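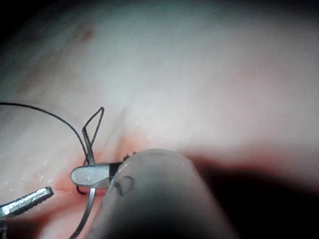 Hello again, dear friends of the suturing circle, and welcome back after what I hope was a restful summer for everybody, or at least for those of you who weren't on call for most of it! There is a lot to catch up on, so please pour yourself something nice and bear with me, as I have been told more than once that I can't write a short newsletter item (Tamás, I know you're smiling).

First, a big thank you to the 51 of you who have put your names down for the fall practice evenings at Kusoncombe. We had hoped for a good turnout, and this is a very good turnout indeed. It does mean we'll have to split into two groups, and Thảo Đoàn has kindly offered to take the second one. If you have a strong preference for one group or the other, do write to her soon, and if you were hoping to sit with a particular friend, mention that too and she'll do what she can.

The theme this fall is going back to the needle. So many of you told us in June that you'd like more time on the plain old things: how to hold a curved needle, where along the curve to take hold of it, how to let it follow its own arc through the tissue and out again. I was so pleased to read that. It's easy to hurry on to the fancier closures, and I'm as guilty as anyone, but an evening spent on nothing but good, even bites on both sides of a short incision does a person a world of good. My own first teacher made us do it until our coffee went cold, and I still hear her voice every time I pick up a needle at a bad angle.

Soudabeh Alipour will open the first evening with a talk on thread, and if you've ever heard Soudabeh on the subject of thread you'll know to come early and get a seat near the front. She'll talk about tails that are too long, tails that are too short, and what to do with a loop that has decided to go its own way while you were looking at the needle. Please bring your questions, even the ones you think you ought to have outgrown.

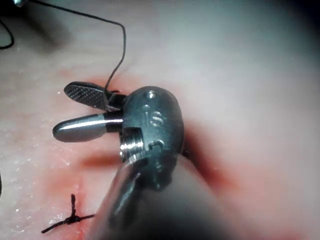

Drudthorpe, 29/09/2019

I'm writing this part at the kitchen table the morning after our visit to the Drudthorpe group, and I'm still full of it (and still full of Elfriede Bühler's plum cake, I should add). What a welcome we had! They've been meeting two years longer than we have, and you can tell from how calmly they go about things.

Most of the afternoon went to a topic I had rather underrated, which was the grip. Elfriede had us talk through the difference between a patterned jaw and a smooth one, and what each of them does to the tissue and to the thread. A cross-hatched face holds beautifully, but it's much less kind to a fine suture than you'd like, and several of us had to admit that we pinch the strand far more often than we need to. Her advice was to pick up the tail, leave the working length alone, and give the loop enough room that it can't snag on the joint as you come around. I tried it and my knots sat flatter at once. I was quite giddy about it on the drive home, as poor Nikau Stubbs can confirm!

We also had a long and friendly disagreement over how much slack to leave before the first throw. Tamás Kozma likes a generous curve of thread lying well clear of the work, while the Drudthorpe people keep things shorter and tidier. Neither side gave an inch, and we've agreed to take it up again over lunch when they come to us.

They also keep a practice log on a shelf by the door, and it now stands at 495 entries, many with little notes in the margin about what went wrong. I'd love for us to start one at Kusoncombe, so if anyone has a sturdy notebook to spare, please bring it along to the first evening and I'll rule up the pages.

Cake rota is with Nikau, as always.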